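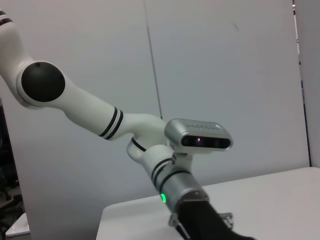

# How a Robot Arm Is Looked After

A robot arm is a chain of stiff parts connected by joints. The stiff parts are called links. Each joint has a motor inside it, and the motor turns the next link by an exact amount. When all the joints turn together, the end of the arm can reach a point on the table and tilt to face it.

The arms in the Trorkari workshop at Selthorpe are white. The black stripes around the links make it easy to see where one part stops and the next begins. The round black cap on the side of a joint is a cover. Technicians leave it closed unless the joint needs repair.

## The end of the arm

The last part of the arm is called the wrist. Three things are fixed there.

**The flange.** This is a silver metal ring. Tools are bolted to it. The flange on this kind of arm has a ring of light, and at Trorkari green means the arm is switched on and has found no faults.

**The gripper.** This is the robot's hand. It has a black body, and silver brackets hold the fingers. Fingers wear down, so they are made to come off.

**The camera.** It is a depth camera. An ordinary camera records color. A depth camera also measures how far away things are, and the robot needs that distance to know when to stop moving. It sits on a bracket that clamps to the wrist, so it travels wherever the wrist travels.

## The weekly check

Sekar Sutanto looks after the arms. He checks each one every Sunday, when no jobs are running. The check has 5 steps.

1. Stop the arm and lock the power switch. Only the person holding the key can turn the power back on.
2. Wipe the camera's front panel with a soft, dry cloth. A fingerprint on the glass can make the distances wrong.
3. Test the bolts on the flange with a torque wrench. This tool clicks when a bolt is tight enough. A bolt that is too tight can damage its thread.
4. Look at the fingers. If the pads are worn by more than 2 millimeters, change both of them, even if only one looks bad.
5. Follow each cable with your eyes from end to end. Look for flat spots, cuts and sharp bends.

After that, Sekar unlocks the power and moves the arm slowly through its full range. He listens while it moves. A healthy joint makes a low, even hum. A joint that grinds or clicks goes on the repair list.

## Teaching the camera where it is

The robot has to know exactly where its camera is mounted. If the clamp slips by the width of a pencil line, the robot will reach slightly to one side of everything it tries to pick up.

To fix this, the technician does a job called calibration. A flat card printed with black and white squares is laid on the table. The arm looks at the card from many different positions and takes a picture at each one. The computer knows the true size of the squares, so it can compare the pictures and work out where the camera must be.

One calibration at Trorkari uses 276 pictures. The arm is recalibrated every 4 weeks, and also any time the camera has been taken off or bumped.

## Words used on this page

- **Bracket:** a metal piece that holds one part to another
- **Calibration:** measuring a machine so that its numbers match the real world
- **Flange:** the flat ring where a tool is attached
- **Link:** a stiff section of the arm between two joints
- **Torque:** turning force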